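Collecting with Trumetis: your questions

I started this page because I kept typing the same replies at eleven at night. It covers how we gather examples for the Trumetis learning system, and it's aimed at anyone who has signed up for a shift or is thinking about it. I've left the questions more or less as people asked them, so some of them overlap. Sorry!

What will I be doing on a shift?

Holding a gripper and using it to do small jobs on a table. You pick something up, you move it, you put it down, and then you do it again with everything shuffled a bit. Each go is one example. The system learns from the lot of them, so your part is to do the job the way you'd normally do it, only with two fingers where you used to have five.

Do I need to know anything about robots?

No. Our best collector so far came from a bakery, and I came from selling carpets. If you can use kitchen tongs without swearing you'll be fine, and if you can't, you'll still be fine by lunch.

How many examples do you need?

The target for the Guvska set (that's the kitchen and pantry one) is 4000. We've got 982 that have passed checking as I write this. Bear in mind that's passed, which is a smaller pile than recorded, and I know some of you would rather I quoted the bigger number.

What counts as one example?

Start when your gripper is clear of the objects and end when it's clear again. Everything in between belongs to it. If you nudge a jar with the tip on the way in and then carry on, that's all the same example. Please don't stop and restart because it looked untidy.

Which objects are we using?

Mostly things you'd find on a pantry shelf. Tubs, cups, packets, and jars, lots of jars. I'm fond of the jars. They roll if you knock them over, they're see-through, the lids are shiny, and the weight changes depending on what's in them, so you get a lot of learning out of one cheap object. When we set out a pair I like the contents to look different, say something brown and grainy in one and a pale powder in the other, even when the lids and labels match.

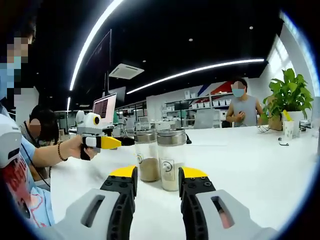

Debashish Howlader wrote in to say he thinks I go on about jars too much. His argument is that we could double the number of jar examples and the system would learn less from it than from a hundred goes with something floppy, like a half-empty bag of rice. He'd also like it noted that he asked for bags back in August.

He's right about the bags, and they're on the list for the next set. Where we differ is on the jars being finished. The system is still poor at judging how far away clear glass is, and the only cure I know for that is more clear glass, in more places, with more kinds of light on it. So it'll be bags and jars, Debashish, and you can have first go at the rice.

Two of us at one table - does that spoil anything?

Not at all. Just agree beforehand who is going for what, and don't reach for the same object unless the job sheet tells you to. Other people walking about behind you are fine as well. A real kitchen has people in it, and I'd hate to train something that only copes when everyone has gone home.

Should I go slowly?

Go at the speed you'd use for a full cup of tea. Very slow examples are nearly as much bother as very fast ones, because the system picks up your dithering along with everything else and you end up with an arm that hovers over a lid as if it's having second thoughts. I did a whole morning like that once. All of it had to be done again.

I dropped something. Do I delete it?

Please don't! Finish the go if you safely can, then mark it as a drop. We keep drops in their own folder, and the ones where somebody fumbles and then recovers are gold. If something breaks, stop, call out, and leave the pieces for whoever has the dustpan.

How tight should I squeeze?

Enough that it doesn't slip, and then leave it there. New people nearly always over-squeeze. With jars, hold the body when the sheet says body and the lid when it says lid - they're counted as different tasks, and mixing them up is the most common thing that gets an example sent back.

Do I have to put things back in the same spot each time?

No, and I'd rather you didn't. Move them a hand's width, turn the label round, swap left for right. If I look through a batch and every jar is standing in the same place, I get one example's worth of learning out of the whole lot.

Why was my batch sent back?

Usually one of these:

Fingers already touching the object at the start
The wrong task picked from the list (see lid and body, above)
Your other hand helping out, which I do without noticing
The same layout repeated all the way through

You'll get a note with it. The notes are short because I write them in a hurry, so please don't read a mood into them.

How long is a shift, and do I get breaks?

You do 6 short blocks with a break after each one. Wrists get tired before you notice they're tired, so please take the break even when you're on a roll. Swap hands between blocks if you can manage it. Left-handed examples are very welcome, we're always short of those.

What's the difference between Leltex and Hettiarachchi? I see both on the sheets.

Leltex is the sorting program, the one where you press pass or redo. Hettiarachchi is our name for the checking list, which currently has 39 tasks on it and will have a few more once the bags come in. If a sheet says "Hettiarachchi 12", it means task twelve on that list. I know, it's a long word for a list. I've stopped fighting it.

Can I see the system trying out what I taught it?

Yes, ask at the end of your shift and if there's an arm free we'll run it. Fair warning, it may be rubbish at your task for a good while. Mine was.

Can I suggest an object?

Please do. Send me what it is, how big it is and what you'd do with it in real life. Nothing sharp, nothing hot and nothing alive (we've had one request for a hamster). Anything that spills needs a lid that stays on.

Something's missing from this page

Then send me the question and I'll add it. I usually get to the messages in the evening, after the last block has been copied over.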